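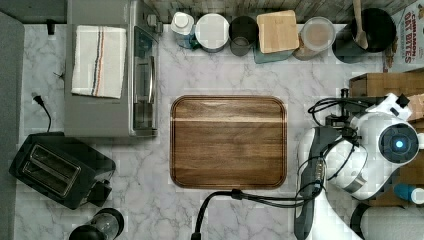

Hema Varma reckons a walnut-brown board on a marble worktop is asking for trouble, and that the groove round the rim will hold a teaspoon of tomato juice and nothing more. She wrote in after our April page on chopping boards and I have some sympathy. A groove sells boards. I have never had one save a floor.

Still, it is a good-looking bit of wood, with that lighter stripe across the upper third, and marble needs something between it and a knife.

27th July

Welcome to the Linham kitchen page, such as it is. This time we have two corners of one kitchen, and the question is the usual one: does the expensive-looking stuff earn its place? I started out doubting it and have shifted a little on one item.

Take the worktop first. White marble with grey veins is in every brochure going, and every brochure forgets to mention lemons. Ask the seller what the sealing costs and how often it wants doing, then ask again in writing. I was once told "hardly ever" by a man who wouldn't put a figure on it.

Then the appliances. A toaster oven and a two-slot toaster on the same counter is one toaster too many for my money. I know the arguments. The oven does cheese on toast, the slots do it faster on a weekday morning, and so on. Pick one and you get back enough room to roll out pastry. The toaster's plug is out, at least, and I wish more people did that. The folded towel on top of the oven should come off before anyone switches it on.

Bottles and jars in a row along the back I can live with. Lids in different styles don't bother me. What bothers me is paying for matching ones.

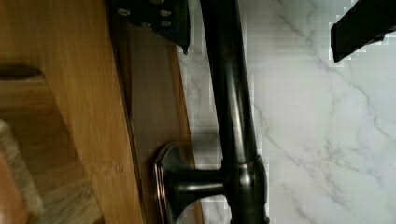
Wipe it dry every night or don't buy it, was the advice from Kwaku Dramani on dark bronze taps, and he has had his for four years. He says the finish goes first wherever hands go most, and that no cream or polish brings it back.

I came to this one ready to be rude. Bronze taps often look like something off a stage set, but the ringed collar and the stepped edge of the plate are neatly done, and the colour sits well with pale stone and honey-coloured wood. Wood that close to a tap would worry me, all the same. Check the oil or varnish every few months, and look at the end grain while you're down there.

Next time, bread bins. Araba Ametepe has sent in 34 pictures and I can use three.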